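Stimside Guest Rooms - Beds and Bedding: Your Questions

Last updated 2025-09-10

We get a good many letters and messages about the beds, both from guests and from people who have stayed with us and gone home wanting to do their own the same way. I've gathered the usual ones here. If yours is missing, do ask at the desk or drop us a line, we like talking about sheets more than is probably healthy!

Do I need to bring my own bedding?
No, not a thing. Every bed is made up before you arrive, with a bottom sheet, a duvet, two pillows and a folded blanket in the wardrobe for chilly nights (January in Rocha can be bitter, and the wind does find its way up the stairs).

How often are the sheets changed?
Between every guest, and every fourth day if you're staying longer. If you would like them done sooner, hang the green card on the door before 10 and we'll see to it that morning.

I spilt my tea in bed. Will I be charged?
Please don't fret. Let us know as soon as you can, so that it doesn't have time to set, and we'll strip the bed and bring fresh things up. We have only ever charged one person, and that was for hair dye.

What do you wash everything in?
Plain unscented powder, at 40 degrees for most of it. The coloured sheets go in on their own for the first few washes. We learned that with a set of pillowcases which are now a sort of pond colour and live in the dog's basket.

Can I buy the sheets?
Sometimes! We keep a small stock of spare flat sheets in the linen cupboard, and singles are 17 pounds, doubles 25. They come from a little shop in Mimton that only opens when it feels like it, so I can't promise any particular colour.

How do you get a cloth to lie flat on a bed without walking round it a dozen times?
Start with the sheet underneath, and pull that smooth before anything else goes on. Then take the top cloth by the two corners of one edge, hold that edge out wide, and let the rest settle across the bed before you draw it towards you. If one side bunches where it's held, let it go, spread the corner out with your palm and take hold again a little further along. It's a slow job the first time and a quick one after that.

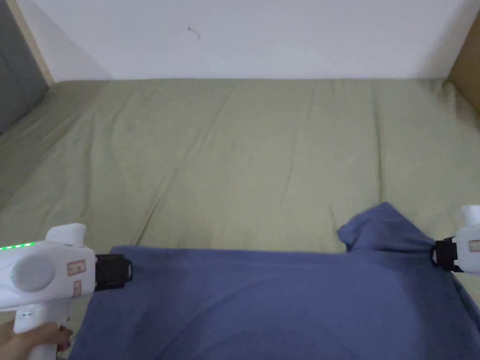
Teresa Breathnach finds it easier to fold the cloth in half lengthways first, lay the fold down the middle of the bed and open it out to one side, which she says saves her back no end on a low double. I tried it in room three and I must say I've half come round to it, though on the singles I still prefer my own way.

Do you iron?
Pillowcases, yes. Sheets, only if they've come off the line in a real state. Folded while still a touch warm, they mostly look after themselves.

Who do I ask about an extra blanket?
Shuk-fan Chu is at the desk until 20:00, and after that there's a bell by the stairs.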